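Does our clothing drive need its own nonprofit status?

Aníbal Falcão
Hello all! A few of us in Nisell have been collecting clothes and school supplies for newly arrived families, and it has grown a lot faster than we expected (156 families since April, bless them). A donor wants to give us $300 and asked for a tax receipt. Do we have to register as a charity first?

PledleyMom
You can't write that receipt yourselves yet, I'm afraid, but please don't lose the donor over it! Look for a fiscal sponsor - an existing charity that takes the gift in for you and sends the receipt. Our group in Pledley did this for 2 years and kept all our evenings free for sorting and folding. 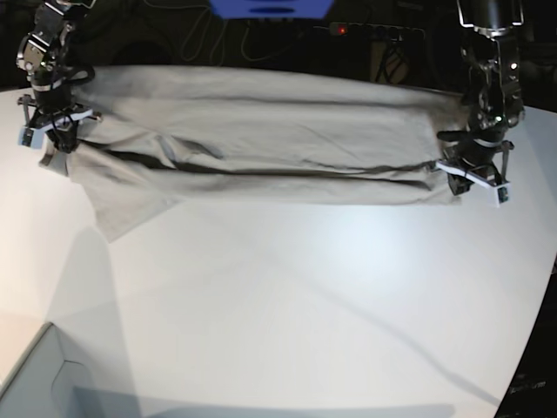
What to ask a sponsor

Ask what share they keep, how fast they pay out, and get it all in writing. Ours took 30 days to pay, so plan ahead.

Nurkine
Just register, it's not that hard. Took me a weekend.

fleury_k
Agree with the sponsor idea. Try the women's center or a church near you, and bring cookies when you go!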